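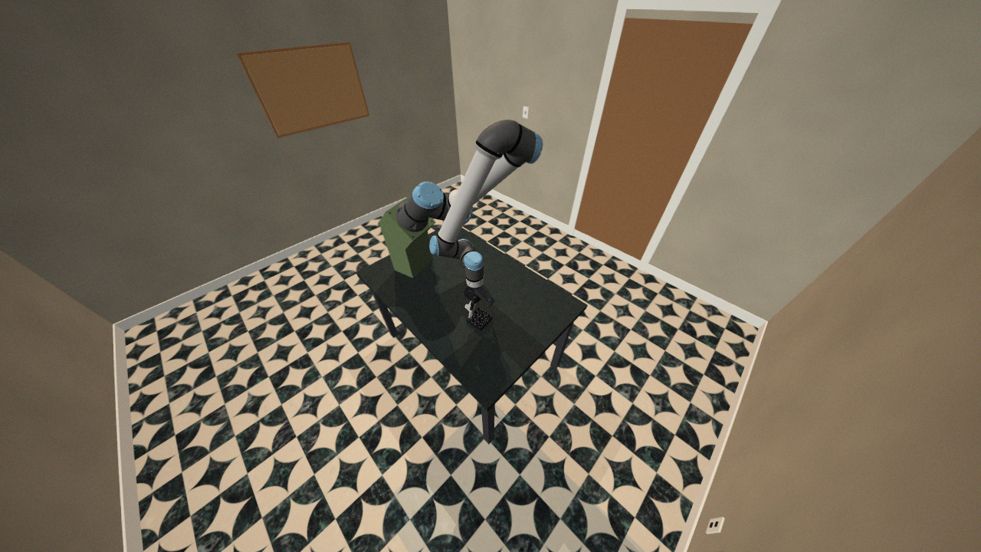 Weronika Gajewski writes that her audition recording for the second round of Skekora was accepted by the contestant portal, that she received the usual confirmation, and that her entry has nevertheless been shown as "Incomplete" ever since. She asks whether she is still being considered, and whether she should send the recording again before the round closes.

Subject: Audition entry marked incomplete after confirmation
Service: Skekora contestant portal, round 2
Category: Uploads and entry status
Priority: Normal, raised to High on review
Handled by: Aleksandra Kozłowski, Contestant Support
Status: Closed

09:20 -- Contestant Support
Thank you for contacting us. Your entry has not been withdrawn and no decision has been taken on it. Please do not send the recording again for the time being. A second upload replaces the first, and we would lose the record of what happened to the original.

So that we can look into this, please let us know:

The name of the file as it appears on your own computer or telephone.
Whether you recorded the scene and the introduction as one file or as separate files.
Whether the confirmation came by e-mail, on the screen, or both.
The wording of any message now shown on your entry page.

Kind regards,
Aleksandra Kozłowski

10:05 -- Weronika Gajewski
The file is called "Gajewski_audition_final.mov". It is one file with the introduction first and then the scene, as the instructions asked. The confirmation came on the screen and by e-mail. The entry page says "Incomplete: performance missing". I can play the first part on the page and I can see myself giving my name and saying which piece I have chosen, and then it stops. The whole recording plays without trouble at home.

I should add that I cannot easily record it again. My scene partner has gone on tour and the scene is written for two people.

10:40 -- Contestant Support
Thank you. That is very helpful, and there is no need to record anything again at present.

I have looked at your entry from our side. The original file was received in full. The copy made for the judges is shorter than the original and ends directly after your introduction. The portal checks the judges' copy and not the original, so it has found no performance and marked the entry accordingly.

The judges' copies are made by a separate service, Runadau. I have passed the matter to the technical desk with your permission to view the recording, which you gave when you accepted the terms of entry. The recording will be opened only by those working on the fault.

11:15 -- Internal note
Checked the entry against the fault list. Not a known fault. Original opens and plays to the end in the preview tool. Judges' copy stops at 54 seconds. No error recorded by Runadau; the job is marked as finished. Storage and network are not suspected. Priority raised to High in view of the closing time for round 2.

11:50 -- Technical desk
First attempt: copy remade from the original with the present settings. Result: same length, same stopping point. The fault can therefore be repeated and does not depend on the load at the time of upload.

Second attempt: copy made with sound only. Result: full length.

Third attempt: copy made with picture only. Result: stops at 54 seconds, as before.

The fault is in the handling of the picture. At the stopping point the contestant's file changes from upright to sideways format. It would appear that the introduction and the scene were recorded separately and then joined in an editing program which kept the format of each part.

12:10 -- Contestant Support
Dear Ms Gajewski,

May I ask one further question? Were the two parts recorded separately and joined afterwards? There is nothing in the rules against this, and your answer will not affect your entry.

12:35 -- Weronika Gajewski
Yes. I recorded the introduction on my telephone, held upright, and a friend filmed the scene sideways on the stage at the Witkowska so that we would both fit in. I joined them in the free program that came with my computer. I did read the guidance before I began and it says only that there should be "one file". Had it mentioned the format I would have done both the same way.

I am rather worried about the time. The page says that the round closes at 18:00.

12:50 -- Contestant Support
You are quite right about the guidance. It asks for one file and says nothing about keeping the same format throughout. I have reported this to the editor responsible for the contestant pages.

As regards the closing time, your entry is treated as received at the moment when the original reached us. That was within the round. Any work done on the judges' copy after 18:00 will not count against you. I have placed a note to that effect on your entry, and the casting office has acknowledged it.

13:30 -- Technical desk
The original was converted by hand to a single sideways format, with plain bars on either side of the introduction. No part of the performance was cut, enlarged or otherwise altered. The converted file was then passed to Runadau as a new job.

Result: judges' copy is full length. Sound and picture remain together to the end. Entry status changed from "Incomplete" to "Ready for judging" without further action.

The contestant's original has been kept unchanged beside the converted file.

14:00 -- Contestant Support
Dear Ms Gajewski,

Your entry is now shown as "Ready for judging". Would you kindly sign in, play the recording from beginning to end, and confirm that it is as you intended? Should the old status still appear, please sign out and in again; the page may keep earlier information for a short while.

14:25 -- Weronika Gajewski
It plays all the way through, including the last line, which was what I was most anxious about. The status is correct. Thank you for the note about the closing time as well.

One more thing, if I may. Will the public vote on Stitulon use this same copy? A friend who entered last season said that hers looked different there.

14:45 -- Contestant Support
Stitulon makes its own copy from the file held by us. In your case it will be given the converted file, so the same fault should not occur. The picture may be shown smaller on some screens, and a short title is added at the beginning with the contestant's name. Only entries chosen for the public vote are sent to Stitulon, and contestants are told beforehand.

15:30 -- Internal note
Search made of all round 2 entries for files with a change of format. 14 found. Of these, eight had been marked "Incomplete" and six had passed because the change came late in the recording, after the portal's minimum length for a performance had been met. The six are of greater concern -- those contestants have had no warning, and the judges would have seen a scene without its ending.

All 14 to be converted in the same manner. Contestant Support to write to each contestant. Casting office asked to hold judging of these entries until the new copies have been checked by a member of staff.

16:40 -- Technical desk
All copies remade and checked for length against the originals. No differences remain. Hold on judging may be lifted.

A lasting correction has been requested from Runadau. Until it is in place, the portal will compare the length of the judges' copy with that of the original and will alert this desk if the two do not agree.

16:55 -- Contestant Support
Guidance page amended. The paragraph on recordings now reads: "Please send one file. If you have joined several recordings together, make sure that all of them were filmed in the same format, either upright or sideways."

Letters sent to the other contestants concerned. Ticket closed with the contestant's agreement. It may be reopened by replying to any message above until the results of round 2 are announced in March.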